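### 4.2 Sorting Snacks on a Soft Surface

The second part of the study concerned small wrapped foods kept outside the kitchen. In the first round of household interviews, 63 respondents said that they stored at least some snacks in a bedroom, and most of them described the same habit: the contents of several bags are turned out on the bed, looked over, and put back into one shared container. We call this practice a *spread*. It is seldom planned, and few respondents had a name for it before the interview.

A bed differs from a table in ways that matter for the task. Light packets settle into the folds of a bedspread, and a patterned fabric competes with printed wrappers for attention. Respondents with plain covers reported fewer overlooked pieces than those with printed ones, although the coding of this answer was uneven between the two interviewers and we treat it as a weak result. A tray with raised sides gives the spread an edge and a place to return to. Packets shaped like characters were often handled first, before any sorting rule had been settled.

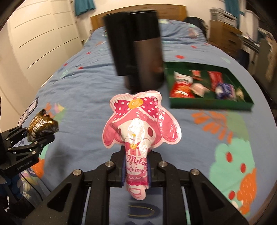 Aitana Collado objected to this reading when an early draft was circulated. In her view, the shaped packets are picked up first only because they are the hardest to stack, and a person filling a tray would sensibly deal with them before the flat ones. She also asked whether adults and children had been coded together. They had, and the point stands as a limit of the present data.

We kept the term *lead item* for the first packet handled, without claiming a cause. Across the 369 spreads recorded in the household diaries, the lead item was more often a candy than a cereal product. Diary keepers were asked to write down the lead item, the sorting rule they used, and the container into which the food was returned. The rule was left in their own words. Norbert Koubek and Diễm Triệu then grouped the answers separately and compared their lists in April.

Three rules account for most entries. Some households sorted by kind, with candy on one side and oat or grain snacks on the other. Others sorted by who would eat the item. A smaller group sorted by wrapper alone — stiff packets against the wall of the tray, soft ones in the middle — and these households tended to report that the container closed more easily afterward. Mixed rules were common, and an entry could carry more than one code.

Wrapper wording had less influence than we had expected. Short claims printed on snack packaging were rarely mentioned in the diaries, even where the diary keeper had copied out the product name in full. Shape and color were mentioned far more often.
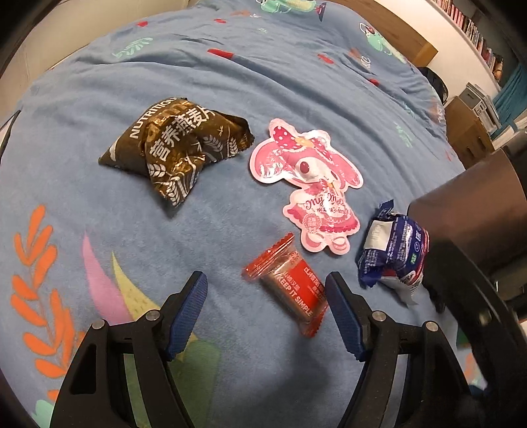 **Figure 2.** Wrapped snacks on a printed bedspread, including a red-wrapped bar marked "KEEP IT SIMPLE," a brown packet marked "NUTRITIOUS," and a pink "My Melody" sachet.

The variety within a single spread complicates sorting by kind. A candy sachet and an oat product are easily told apart, but a bar may be entered as a sweet by one member of a household and as a breakfast food by another. Where two diaries from the same home disagreed, both codes were retained. Dušan Koubek's earlier scheme, developed for kitchen drawers, would have forced a choice at this stage — a step we judged unsuitable for food that had not yet been given a fixed place.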